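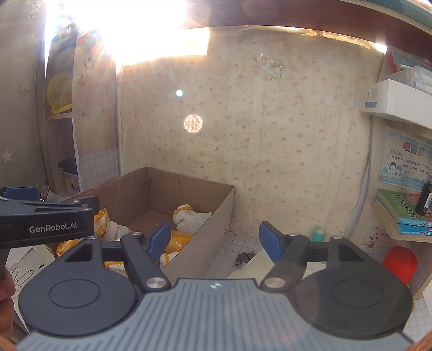

手順書に「丁寧に」と書いてあるだけでは、どこで手を止めればよいか分からない、とHarish Palaniappan氏は初版への意見書に書いた。手を止める条件、撮り直す条件、記録を捨てる条件を分けて書いてほしい、というのがその趣旨だった。

Griltalix、手持ちグリッパによる作業記録の実務規程「Vemier規程」第2版を公開
記録の中断条件と、生活空間での写り込みの扱いを明文化

2026年3月7日
Griltalix株式会社

Griltalix株式会社は本日、手持ちグリッパを用いた作業記録の実務規程「Vemier規程」の第2版を公開しました。規程は、人がグリッパを手に持って物をつかみ、運び、置く動作をカメラで記録し、その記録をロボットの動作学習に用いる業務を対象としています。記録を行う事業者、記録場所を提供する方、記録の受け手となる開発部門の三者が、同じ文書を見て作業できるようにすることを目的としたものです。

第2版の本文と記録票の様式は、本日から当社の窓口で無償配布します。社内での複製と、自社の手順書への転載も認めます。改変して使う場合は、改変した旨と元の版を明記してください。

改定の経緯

初版は当社の記録室での作業を前提に書かれていました。机の大きさ、照明、物品の置き場が決まっている部屋で、同じ担当者が続けて作業することを想定したものです。公開後、住居、店舗の控え室、小規模な倉庫など、物が多く、部屋ごとに条件の違う場所で使う事業者が増えました。それに伴い、初版の記述では判断できないという問い合わせが届くようになりました。

寄せられた意見は約400件です。多かったのは、壁や棚にある掲示物の扱い、窓や照明からの強い光が入ったときの判断、もう一方の手や別の作業者の器具が視野に入ったときの扱い、つかみ損ねた動作を残すかどうか、の各点でした。記録時間の短さや物品の種類の多さを競うような指標を規程に入れてほしいという要望もありましたが、第2版では採用していません。

編集はGriltalixの記録業務部が担当し、記録票の項目と照合手順についてはFlultent株式会社の協力を得ました。意見への回答は一覧にまとめ、本文の付属資料として配布します。採用しなかった意見にも回答を付けています。

適用範囲

規程が扱うのは、手持ちグリッパにカメラを取り付けて行う卓上および棚まわりの作業です。片手で一台を持つ作業と、両手に一台ずつ持つ作業の双方を含みます。複数の作業者が同じ卓を使う場合も対象です。

据え付けのロボットアームを遠隔で操作して得た記録、走行する台車の記録、屋外での記録は対象外とします。刃物、火気、薬品、通電部の露出した機器を扱う作業も除外しました。これらについては各事業者の安全規程が優先します。

場所の準備

記録の前に、場所の責任者と記録担当者が一緒に室内を確認します。初版では担当者だけで行ってよいとしていましたが、第2版では責任者の立ち会いを必須としました。責任者が立ち会えない場合は、確認を委任する書面を用意します。

確認するのは、作業面、作業面の背後、床、光の入り方です。作業面には、その回の作業に使う物品と、置いたままでよいと決めた物品だけを残します。置いたままでよい物品は記録票の「常置」欄に書きます。生活用品や文具が卓上や棚にあること自体は差し支えありません。普段の状態を残した記録を必要とする受け手も多いため、片付けの程度は受け手との取り決めに従います。

床には、作業者の足の動く範囲に箱、袋、電源線を置かないこととします。敷物の端がめくれる場合は固定するか、取り除きます。

強い光については、光源を避けられるときは避け、避けられないときは記録票に位置を書いて続行します。つかむ対象の輪郭が映像で見えなくなる場合は中断します。窓の光は時間とともに動くため、初版のように開始前だけ確認する方式をやめ、記録の区切りごとに見直す方式に改めました。

掲示物、書類、個人の持ち物

住居や職場の壁には、賞状、予定表、写真、名札など、個人に関わるものが掛かっていることがあります。第2版では、これらを次の区分で扱います。

残すもの
場所の責任者が内容を確認し、写ってよいと書面で認めたもの。記録票に「承諾済」と記入する。

覆うか外すもの
氏名、住所、連絡先、学校名や勤務先が読み取れ、承諾のないもの。覆う場合は、無地の紙または布を使う。

後処理の対象とするもの
取り外しが難しく、覆うと落下や破損のおそれがあるもの。記録後に映像上で読めない状態にし、処理前の映像は受け手に渡さない。

承諾は場所ごとに取ります。同じ建物の別室で得た承諾を流用することはできません。未成年の方に関わるものについては、保護者の承諾を必要とします。

音声は、受け手が必要とする場合を除いて記録しません。必要な場合も、会話が入った区間は削除します。

物品と容器

使用する物品は、開始前に一つずつ手に取って状態を見ます。割れ、欠け、鋭い縁、液漏れのある物は使いません。布や編み物のように形の変わる物は、たたむか、そのまま入れるかを開始前に決めて記録票に書きます。途中で置き方を変えた場合は、そこで記録を区切ります。

箱からの取り出し、箱への収納では、箱の口がどちらを向いているか、ふたが開いたままか、箱が動かないように留めてあるかを書きます。箱を留めるかどうかは自由ですが、一つの記録の途中で変えることはできません。光沢のある包装の品は反射で輪郭が崩れやすく、開始前に一度つかんで映像を確かめることを求めています。

借りた物品には使用前の状態の写真を残し、返却時に責任者と照合します。食品を使った場合は、記録後に食用へ戻さないものとします。

器具の点検

グリッパの点検は、作業を始める前と、落としたりぶつけたりした後に行います。点検の項目は次のとおりです。

指の先の当て材に、はがれ、ずれ、汚れがないこと
指が止まらずに開閉し、左右の指が同じように動くこと
連結部のピンに緩みや抜けがないこと
カメラの取り付けにがたつきがないこと
レンズに汚れや曇りがないこと
時刻が記録装置と合っていること

両手に持つ場合は二台とも点検し、左右の割り当てを記録票に書きます。割り当てを途中で入れ替えたときは、新しい記録として扱います。一台でも不合格となった場合、残る一台で片手作業に切り替えることは認めますが、両手作業の記録に混ぜることはできません。

当て材を交換したときは、交換後に指を全開、全閉し、開きの基準値を取り直してください。当て材の色や材質は規定していません。交換の前後で異なるものを使った場合だけ、その旨を記録票に残します。

作業中の動作

作業者は、対象に指を近づける前に一度静止します。つかんだ後、置いた後にも静止を入れます。静止の長さは受け手が指定し、指定がない場合は、映像で静止と分かる長さとします。秒数で定めてほしいという意見もありましたが、用途による差が大きく、規程には入れませんでした。

素手で対象に触れた場合は、その区間に印を付けます。衣服の袖や腕が対象を隠した場合も同様です。作業者の手が映像の端に入ることは問題としません。ただし、指輪、腕時計、名前の入った手袋などは外してもらいます。

別の作業者の器具が視野に入ったときは、その作業者が同じ作業に参加しているかどうかで扱いが変わります。参加している場合は共同作業として記録票に両者の識別番号を書きます。参加していない場合は、器具が対象の物品や作業者の動線にかかっていないことを確かめたうえで続けます。かかっているときは中断です。

つかみ損ねた動作は残します。初版では撮り直しを勧めていましたが、この項を削除しました。物を落として拾い直した動作も、床からの回収に危険がなければ残してかまいません。残した記録には「未達」または「再試行」の印を付け、成功した記録と混ざらないようにします。作業者に成功率の目標を課すことは、第2版で禁止事項としました。

中断、撮り直し、破棄

意見の多かった判断基準は、一つの節にまとめました。現場で参照しやすいよう、記録票の裏面にも同じ文を印刷しています。

中断するとき
作業者が痛み、しびれ、疲れを訴えた。物品が割れた、または液が漏れた。グリッパの指が指示どおりに動かない。承諾を得ていない人が作業範囲に入った。光や物の陰で対象の輪郭が見えなくなった。

撮り直すとき
左右の割り当てが記録票と違っていた。時刻のずれが見つかった。開始時の置き方が取り決めと違っていた。

破棄するとき
承諾を撤回する申し出があった。承諾のない個人情報が写り、後処理でも取り除けない。作業者以外の人の顔が写り、本人と連絡が取れない。

中断を申し出た作業者に、理由の詳しい説明を求めてはいけません。中断中の時間も労働時間に含めます。

連続作業は60分までとし、それを超える前に休憩を取ります。休憩中はグリッパを手から外し、平らな場所に置いてください。利き手でない側の作業が続くときは、作業者の申し出により早めに休憩へ入れるものとします。

承諾と撤回

場所の責任者と作業者には、記録の用途、受け手、保管期間、撤回の方法を書いた書面を渡します。渡す時期は作業日の前とし、当日に初めて見せることは認めません。使う言語は本人が読めるものとします。

撤回の申し出は理由を問わず受け付けます。受け手への引き渡し前であれば、記録を全て削除します。引き渡し後は、受け手が保有する元の記録を削除し、以後の学習に使わないことを受け手との契約に入れておきます。すでに学習の済んだモデルの扱いについては、事業者間で意見が分かれたため、第2版では統一した定めを置いていません。何ができて何ができないかを、承諾の書面に前もって書くことを求めるにとどめました。

記録票と照合

記録票は紙と電子の両方を用意しました。電子版はFlultentの記録管理ソフトウェア「Karimi」に対応しており、記入漏れがあると記録を確定できないようになっています。Karimiを使わない事業者は、表形式のファイルで同じ項目を管理できます。特定のソフトウェアの使用は、規程への適合の条件ではありません。

照合は、記録を行った本人以外の者が担当します。映像と記録票を並べて見て、左右の割り当て、物品、区切りの位置、承諾の状態が一致しているかを確かめます。一致しない場合は記録票を直し、直した箇所と日付を残します。映像の側を切って記録票に合わせることは禁止です。

記録が300件を超える案件では、全件の照合に代えて抜き取りによる照合を選べます。ただし、承諾の状態と写り込みの確認は、件数にかかわらず全件について行います。抜き取りで左右の割り当ての誤りが見つかった場合は、同じ日の記録を全件見直します。

初版からの移行

初版に基づく作業は6月末まで続けられます。それまでに始まった案件は、案件の終了まで初版で進めてかまいませんが、写り込みと中断に関する項は第2版を適用してください。初版の記録票を使う場合は、差分の項目だけを収めた追補用紙を添付します。

過去の記録を第2版に合わせて作り直す必要はありません。過去の記録を新しい受け手に渡すときは、承諾の範囲にその受け手が含まれるかを改めて確認してください。

適合の認証制度は設けていません。「Vemier規程に沿って作業した」と表示する場合は、版を明記し、適用しなかった項があればその項も併記することを条件とします。当社がその表示の内容を保証するものではありません。

コメント

Ingeborg Kleinschmidt（Griltalix株式会社 記録業務部、規程編集担当）
「初版は自分たちの部屋に合わせて書いたもので、よその部屋では使いにくい箇所がありました。今回は、現場で判断に迷ったという記録を読みながら文を直しています。項目は増えましたが、作業者が当日見る部分は記録票の裏面に収めました。強い光の扱いと、学習後の撤回の扱いは、まだ十分に書けたとは考えていません。使って困った点を具体的に知らせていただければ、次の版で検討します」

今後の予定

公開後も意見を受け付けます。意見には、作業場所の種類、片手か両手か、該当する項の見出しを添えてください。映像を添付する場合は、写っている方と場所の責任者の承諾を得たものに限ります。承諾の確認ができない添付は、開かずに削除します。

誤字や様式の不具合は、版を改めずに正誤表で対応します。判断基準に関わる変更は正誤表では行わず、改定として扱います。英語版は翻訳の確認中で、確認が終わりしだい同じ窓口で配布します。日本語版と英語版の内容が食い違う場合は、日本語版を正とします。

配布資料

Vemier規程 第2版 本文
記録票（紙版、電子版）
承諾書のひな形（場所の責任者用、作業者用）
初版からの追補用紙
意見と回答の一覧

冒頭の写真
手持ちグリッパを使った卓上での作業。口の開いた段ボール箱に、白い編み手袋とオレンジ色の包装が入っている。

Griltalix株式会社について
手持ち器具による作業記録の収集、照合、記録手順の作成を行っています。記録業務の受託のほか、記録を自社で行う事業者に向けて、手順書の点検と作業者向けの講習を提供しています。

Flultent株式会社について
作業記録の管理ソフトウェア「Karimi」の開発と保守を行っています。

本件に関するお問い合わせ
Griltalix株式会社 記録業務部 Vemier規程窓口
配布資料の請求、報道関係の方のお問い合わせとも、上記の窓口で承ります。資料を請求される場合は、紙版と電子版のどちらを希望するかをお知らせください。

本資料に記載の内容は発表時点のものです。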